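# A morning at Grindano's open day

*21 May 2025*

I'd been meaning to get over to Grindano ever since they moved into the old Tovemholm building, and the open day finally gave me an excuse. Parking was dreadful (I ended up behind the tile warehouse), the coffee was much better than it had any right to be, and I spent nearly the whole morning at one bench when I was supposed to be doing the full tour. No regrets!

The bench in question is the home of a machine they call Llanos, a single arm with a two-fingered gripper that practises kitchen jobs, mostly picking up and putting down crockery. Roxana Guzmán looks after it, and she was kind enough to let me hang about and ask daft questions while she went through her usual checks.

I'd expected the clever bits to be the motors and the software, and I'm sure they are, but what Roxana fusses over is the fingers. They do all the touching, so they take all the punishment. The log on her laptop had this pair at 1,742 grips since they were fitted, and she changes them when she doesn't like the look of the inner edges, whatever the number says. She runs a fingernail down each one (arm stopped, power to the gripper off, she was very firm about that) and if it catches, she makes a note.

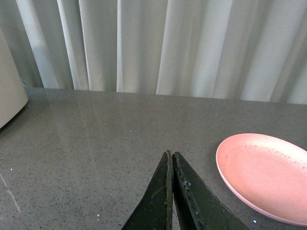 The dark finish goes first along those inner edges, she told me, and a bit of colour there doesn't bother her. Chips do. A chip can leave a tiny lip, and a tiny lip will happily scratch a glaze or let a rim slip sideways. I had a go with my own fingernail and couldn't feel a thing, which probably explains why I write about machines and she mends them.

After that comes the bit I could have watched all day. She closes the jaws very slowly and looks for daylight between them. They needn't meet along their whole length, but the tips have to come together squarely, and if one sits proud she loosens the 2 screws at its base, nudges it over and tightens up again. The first time she did this job it took her 50 minutes and a fair amount of swearing. Now she can do it while holding a conversation with a stranger who keeps leaning into her light.

The wrist camera gets a wipe with a lens cloth, and then there's a short test: close, open, move away, come back, close. If the fingers return to the same spot she's happy. If they don't, she starts with the mounting plate before she blames anything grander.

I asked about spares, and out came a biscuit tin full of fingers, each pair bagged with its fitting date. The supplier, Staltis, charges £130 a pair, so worn ones go back in the tin for rough work. My favourites were a badly chewed set from last September, when a mug got wedged and the arm kept trying.

By then the official tour had reached the loading bay without me and I had to trot to catch up. I missed the paint shop completely. They're hoping to run another open day, and I've asked to be put on the list, with a request for somewhere better to park.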